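**Storage of loose foam earplugs at a shared workbench**

Hiyori Sekiguchi
Our department keeps foam earplugs in a small-parts organizer with clear drawers. Individual plugs are regularly left on the tabletop. May these be returned to the drawer, or must they be discarded?
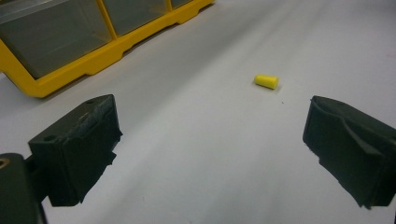
*Yellow foam earplug on the white tabletop, near the parts organizer.*

**Lambrechts**
Any unwrapped plug of unknown history should be discarded. Please reserve one drawer for sealed pairs only — label it on the front — and wipe the table each Monday. Our site stocks 249 pairs and issues them by the pair.

**Randus**
We put ours back in the drawer and have had no complaints. A lidded box would also be suitable.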